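Bridby Early Reading Project - progress report to the Edwood Fund
23 February 2023
Prepared by Ansel Thibodeaux

Sorry this is short, printers want the packs signed off by tonight. Main points first.

Spend to date £3659. Within budget. Second instalment not needed until March, but please could the paperwork start now as last time it sat for a while.

285 children signed up across the Bridby and Kereama sites. Kereama was slow to get going - hall heating off for most of January, two sessions moved to the library, one cancelled outright. Caught up since. Bridby fine throughout.

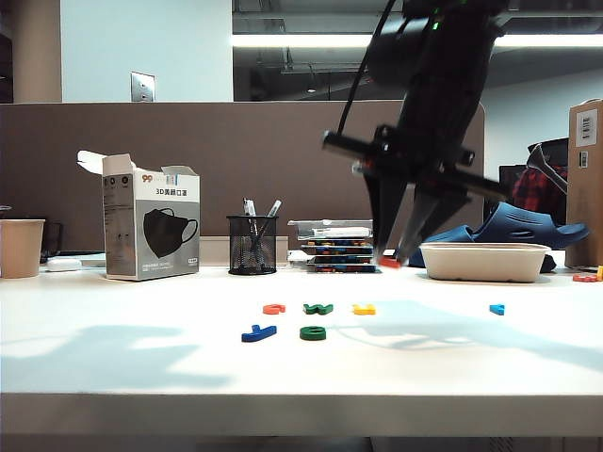

Home packs. 923 gone out. Each has a story book, a parent sheet and a card with the sounds for that fortnight. Parent sheet rewritten after complaints it was too wordy, now one side of A4. Polish version done by Bogumił Sobczak, who also caught a mistake in the English one (we had "sh" listed twice and "ch" not at all). Portuguese version still to do, quote recieved, a bit high.

Books. Supplier let us down on the second title, substitute sent without asking. Story is ok but too long for the four year olds. Have asked for a credit and will chase again Monday.
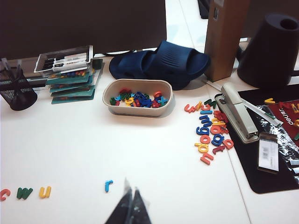 Staffing. One session leader left at Christmas, post filled, starts after half term. Bogumił covering both sites until then and his mileage is up, see budget line 2. I would like to move a bit across from room hire to cover it. Need your ok on that please.

Reading checks. First round finished at Bridby, half done at Kereama. Not putting results in until both are complete, last year we sent part figures and they got quoted back at us for months. Full set with the next report.

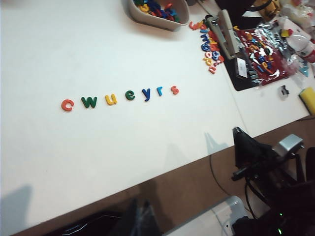
Parents' mornings. Mixed. Good turnout when there is a toddler corner, poor when there isn't. The 9.15 start clashes with the Nurimia bus, so moving to 9.45 from March. Grandparents came to the last one and want there own session, looking into it.

Risks - room at Kereama only confirmed to Easter. Book prices. My hours, which run out before the final report is due.

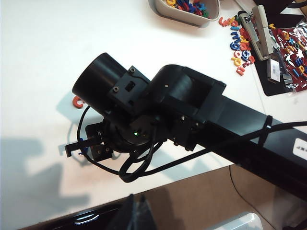
Needed from you: ok on the mileage, a decision on Portuguese packs, date for the site visit. Any morning but Friday.

A.T.

Comments (3)

Bogumił Sobczak: Page 2 of the Polish sheet still has the old phone number on it. Can we stop it before it prints?

Ansel Thibodeaux: Stopped. Send me the right one.

Kereama parent: please keep the library sessions, much warmer and easier with a pram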